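Search this site
Search
Enter keywords

Paint Mixers and Color Testers Wanted for the Bikport Street Mural

The Plidonham Arts Workshop is getting ready to paint the long wall behind the Bikport bus station, and we'd love your help! We are looking for 12 people to join our color group this spring. You don't need to be an artist, and you don't need to have held a brush since grade school. If you like looking closely at things and don't mind getting paint on your shoes, you'll fit right in.

The mural will show the Cudarance River from its spring in the hills down to the harbor, and most of it is water and sky. That means a whole lot of quiet colors - grays, blue-grays, greens that only show up when you stand back a bit. Our painters need a full set of tested mixes before they start on the wall in March, and that's where you come in.

What you'll be doing

You'll mix small batches from our recipe cards, brush them onto test boards, and write down what you see in daylight and again under the street lamps. We also need people to walk the river path and collect color notes, which is a lovely way to spend an evening (bring a jacket, it gets windy by the locks). Everyone gets a turn at both jobs.

The group meets on Thursday evenings at 6:30 in the Wieser Building, second floor, in the big room with the north windows. Each session runs two hours and there's always coffee. We ask that you come to at least five of the eight sessions so the notes stay consistent.

What you'll get

Each tester receives $375 at the end of the project, plus bus fare. Your name goes on the mural plaque too, if you'd like it there. 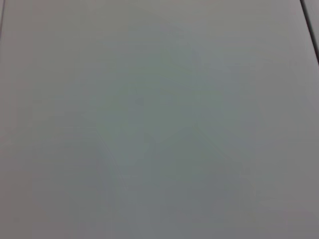
Soft gray with a faint greenish-teal tint.

Who can apply

Anyone 16 or older who lives in Plidonham or nearby. Color-blind applicants are very welcome - lots of people who pass the wall every day see color differently, and we want the river to work for them as well. The room has step-free access and an elevator.

How to apply

Send us a short note, 50 words or so, about a color you remember from somewhere outdoors. Drop it in the box at the Wieser Building front desk with your name and phone number. We'll call everyone back, whether or not we have a spot for you this time.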